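Travix reopens large workroom in Jaltlow

14/03/2026

The large workroom on the upper floor of the Falcão building in Jaltlow is open for bookings again. Travix, which runs the building, closed the room in November to replace wiring and repair the roof, and members used the two smaller rooms downstairs in the meantime.

The room measures 2,042 square feet and is the largest space in the building that can be booked. It keeps its open-plan layout. An earlier proposal to split it into three studios was dropped after members were asked for their views last summer. Of the 83 replies, most wanted the room left as a single space.

"People told us they book it for the size," said Amarachi Onuoha, who manages the building for Travix. "If we had put walls in, they would have gone somewhere else. So the money went into the roof and the electrics."

The high ceiling and its white beams have been kept. Brastach, the contractor for the work, repainted the ceiling and checked the fixings on the suspension rods while the room was empty. The lighting is still a mix of types, with dark pendant lamps, fluorescent tube lighting and small recessed ceiling lights. Travix had looked at changing everything over to one kind of fitting but decided against it on cost. Onuoha said the lights now run on separate switches, so a group using one end of the room can leave the other end off.

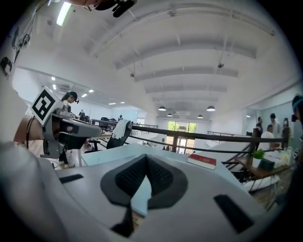
Bookings and prices

The room can be booked by the half day or the full day. A full day costs $489 for outside groups. Members pay a lower rate, which depends on their plan and is shown when they log in to the booking page. Half days run from 8 a.m. to 1 p.m. and from 1:30 p.m. to 6:30 p.m. The half hour in between is for clearing up and moving furniture, and groups are asked not to arrive during it.

The room can hold up to 100 people standing. The limit for seated events is lower and will depend on how the tables are set out. Groups that want a particular layout should send a sketch at least two days ahead. Tables may be moved on the day, but they have to go back where they were before the group leaves. A floor plan showing the usual layout is kept at the front desk.

There is a deposit for first-time bookings. It is returned within a week if the room is left clear and nothing is damaged. Travix has also changed its cancellation terms. Groups that cancel with more than five days' notice get a full refund, and those that cancel later can move to another date once without charge.

Two other changes may affect regular users. Deliveries now come in through the side entrance, and the freight elevator has to be reserved along with the room. Personal items can no longer be stored overnight. Books, clothing and other things left behind are taken to the front desk and kept for 30 days.

Onuoha said demand had been steady since bookings opened, mostly from groups that used the room before the closure. Mornings are filling faster than afternoons. "We still have plenty of afternoons," she said. "If your dates can move a little, call us and we will find you something." 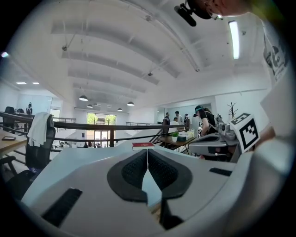 The workroom in use, with people at the table and near the back wall.

Some work remains. The heating controls at the far end of the room are due to be replaced, and Brastach will return to finish the stairwell paint. Both jobs will be done in the evening, after the last booking. Travix said the stairs will stay open while the painting is done, although one side may be roped off.

The two smaller rooms downstairs are also open as before, with no change in price. Members who moved their regular bookings to those rooms during the closure will stay there unless they ask to go back upstairs. Requests should be made at the front desk or through the booking page.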